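Border talks limp on, by Angus Trevaskis

14 shares | 3 comments

Well, they're talking again. I'd half given up on the Berketent and Wanel border talks after the walkout in April, but both sides were back at the table in Calvo last night and stayed there until gone two in the morning, which has to count for something.

What they've agreed is small. The crossing at Cilton opens for 60 days, mornings only, and 19 prisoners go home — 16 to Wanel, three to Berketent. I rang Ghassan Awwad, who sat through the last round as an adviser, and he sounded more tired than pleased. "It's a pause with paperwork," he told me. He's worried about the shelling north of the river, and so am I, as there isn't a word about it in the text I've read.

Then there's the money. Our own government is still selling to Berketent while telling everyone how much it wants a ceasefire, and I can't square that however hard I try. I asked the ministry whether the licences would be put on hold for those 60 days. I got a very polite email back that didn't say yes or no (I read it twice to be sure!).

The families in Cilton have been split by that fence for 20 years, so I do hope the gate opens when they say it will.

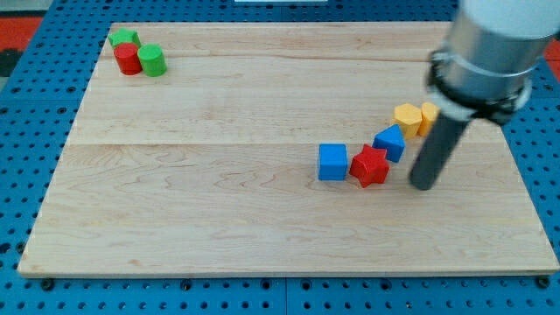 The next round is in Wanel, and I'll be going if they let me in.

Comments (3) | Share 14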